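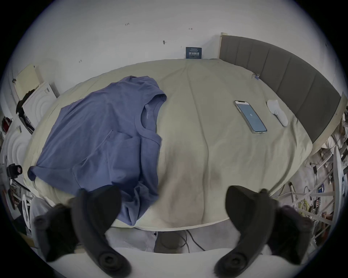
A blue T-shirt laid out on the bed, with a phone and one white sock beside it.

The Bed Is the Best Table in the House

Most homes have no room set aside for folding clothes. They have a bed. Laundry comes out of the machine, gets carried or dragged a certain distance, and lands on the mattress, where it is either dealt with or moved to a chair at bedtime.

Last December we asked readers of this magazine to tell us where they fold. We got 376 replies, and the bed came first by a wide margin. The sofa was second. The kitchen table was third, usually with a remark about crumbs. A few people fold standing up in the hallway, holding the shirt under their chin, which is how a lot of us learned to do it and how a lot of shirts end up with a crease across the chest.

So this is a piece about folding on a bed, mainly about T-shirts, and about how to set up the room so that the job gets finished.

Why the T-shirt is hard

A towel is a rectangle. A pillowcase is a rectangle. A T-shirt is a rectangle with two short tubes sticking out of it and a hole at one end, and the front of the hole sits lower than the back. Knit cotton also stretches in whatever direction you pull it, so the shirt you lay down is rarely the shape of the shirt you bought.

A crew neck in a soft jersey is the usual case. The collar is the stiffest part of the shirt. It holds its shape while everything below it slumps. That makes the collar the right place to start, because you can find it by feel in a heap and it tells you which way is up. Take hold of the shirt at the two points where the collar meets the shoulder seams, lift, and let the rest hang. One shake. Then lower it so the hem touches the bed first and the shoulders last.

If you put the shoulders down first, the body bunches under them and you spend the next minute pulling it straight.

Sleeves come next. Rolled cuffs should be unrolled if they came undone in the wash on one side only, or left alone if both are still in place. A cuff that has half unrolled will make a lump, and the lump will show on every shirt stacked on top of it. Chest pockets want a quick press with the flat of the hand. Small patch pockets tend to curl at the top corners, and a curled corner pressed in a drawer for two weeks will stay curled.

The fold itself

There are plenty of methods and people get attached to them. The one most often described in our replies goes like this.

Lay the shirt face down, collar away from you. Fold one side toward the middle, about a third of the width, so that the fold line runs from the shoulder to the hem. Bring the sleeve back out over itself so it lies along the fold. Do the same on the other side. You now have a long strip with the collar at the top. Bring the hem up to just below the collar, then fold once more.

For a shallow drawer, stop there and lay it flat. For a deep drawer, fold it in thirds at the last step and stand it on its edge.

Face up also works, and some people prefer it for shirts with a print, as they can see what they are doing to the picture. The finished shirt has the front on the inside, so they turn it over at the end. It takes slightly longer. It makes no difference to the shirt.

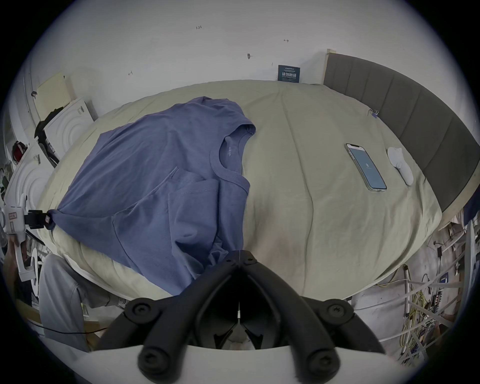
A bed gives you something a table can't, which is grip. Cotton on a duvet cover stays where you put it. On a polished tabletop the far sleeve slides every time you pull on the near one, and you end up holding the shirt down with an elbow. The cost is that a bed is soft, so you can't press a sharp edge into anything. Smooth with the forearm instead of the fingertips and use the whole width of it. Fingertips dig in and drag the fabric along.

The other cost is height. A mattress is low for anyone standing, and folding a full load while bent over will make itself known in the lower back before the socks are done. Kneeling on a cushion at the foot of the bed helps. So does sitting on the bed itself and folding across your lap, if the load is small. One reader wrote that she raised her bed frame on wooden blocks for under-bed storage and found out afterward that she had also fixed her laundry problem.

Pull the duvet straight before you start. A ridge under the shirt goes into the fold. If you have just stripped the bed and are down to the fitted sheet, that is an even better surface, flatter and tighter, provided you are willing to have the clean clothes off it before you make it up again.

What else is on the bed

Phones end up there. People put something on to listen to, set the phone down beside the pile, and then fold it into a pair of pants. In our replies, the phone was the object most often lost in a laundry pile, ahead of glasses and the television remote. The fix people gave was to pick one corner of the bed for anything that isn't laundry and keep to it. The corner nearest the headboard is good. Clothes tend to travel toward the foot.

Single socks are the other regular. The advice we got was all over the place, but a few habits came up again and again. Put single socks to one side as you find them, laid flat, all pointing the same way. Don't look for the partner. Keep folding shirts, and the partner will usually come up by itself. White ankle socks are worth buying in one kind only, so that any two are a pair. Households that had done this were very firm about it.

Whatever is still single at the end goes in a small bag that lives beside the washing machine, and not in the sock drawer. It will be closer to where the other one is likely to turn up.

A short walk from the machine

The furniture maker Sitberg has a line of platform beds with a padded headboard, and when we visited its showroom in Curnden the sales staff told us that customers ask about laundry more often than one would expect. They want to know whether the headboard picks up lint. (Vertical panels do collect it in the seams. A soft brush attachment on the vacuum gets it out, top to bottom, every month or so.) They also ask about the light wood trim and whether a damp towel will mark it. It can, if it is left overnight.

What they ask about most is space at the side of the bed. In small apartments the washing machine is often in the same room as the bed or just outside it. People apologize for this. They shouldn't. A machine within a few steps of the bed is the best arrangement there is for getting laundry folded. The load goes straight across, and there is no basket left in a hallway for three days.

If you are arranging a room like this, leave a clear strip of floor between the machine and the near edge of the bed, wide enough that the door can open fully with you standing in front of it. Put nothing on top of the machine that you would have to move to use the lid or the drawer. And choose the bed's near edge as the working edge. It will get more wear than the other side. Rotating the mattress evens that out. 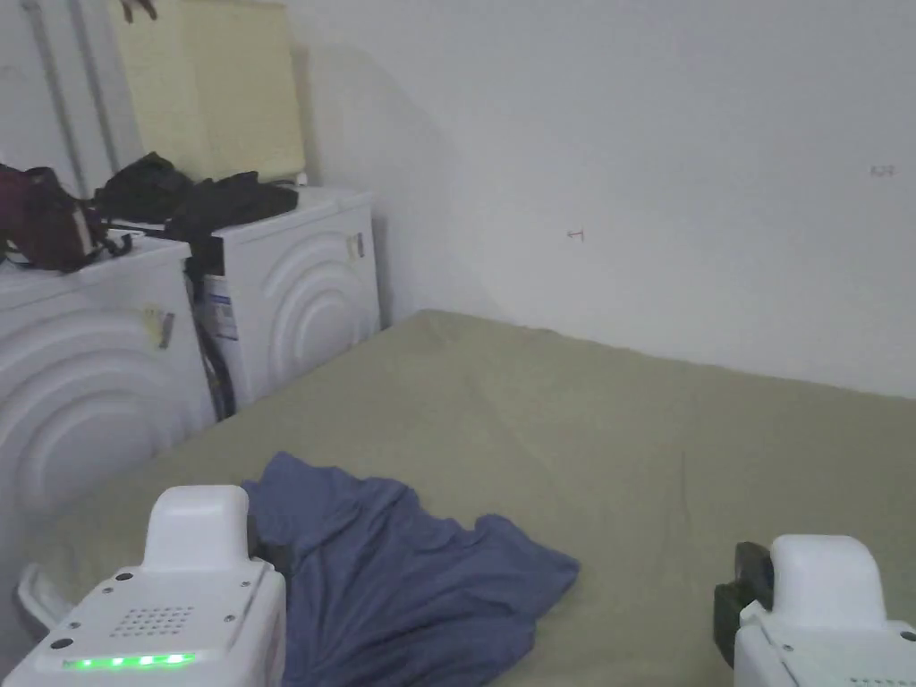
A crumpled blue garment on a green sheet, with the washing machines close to the bed.

We looked in on a Karamanlidis laundry room in the same town, which handles shirts for a group of guesthouses and keeps count of everything. Its tally for one month was 3216 T-shirts and polo shirts. The folding is done by hand on padded tables covered in brushed cotton, which the staff chose because it behaves like bedding. They had tried bare laminate and didn't like it.

Their rule for a crumpled shirt is simple. Don't flatten it where it is. Pick it up, find the collar, hang it, lay it down again. New staff almost always try to open out the heap from the edges, tugging at one corner and then another, and it takes longer and pulls the knit out of line. Picking it up feels like going backward, and it saves time on nearly every shirt.

The same room sells a folding board made by Bokuleck for 44 dollars. It has hinged panels that flip over in order. The boards do give an even result, and they are useful if you want every shirt in a drawer the same width. On a soft bed they rock a little. Set the board crosswise near the edge, where the mattress is firmest, or use it on the floor. We used one for 2 weeks at home and then went back to doing it by hand, mostly because the board had to be put somewhere.

When to stop

Several people wrote that they never finish a load. They fold the shirts, get to the underwear and the odd things at the bottom, and leave. There is a case for this. Shirts, pants and anything with a collar gain from being folded while fresh from the dryer or the line. Underwear gains nothing. It can go in a drawer by the handful.

Others fold in the reverse order, small things first, to clear the bed and see what is left. Either is fine. The order that seems to fail is no order at all, taking whatever is on top, with five kinds of pile growing across the bed until there is no flat place left to put a shirt down.

Leave yourself a space the size of one shirt with the arms out — that is the only part of the bed you need. Stacks go behind it, toward the wall. The unfolded heap goes to the side of your weaker hand, so the stronger one is free to place things. When a stack reaches eight or ten shirts, carry it to the drawer. Taller than that and it leans, and a leaning stack on a mattress goes over the first time someone sits down on the other side.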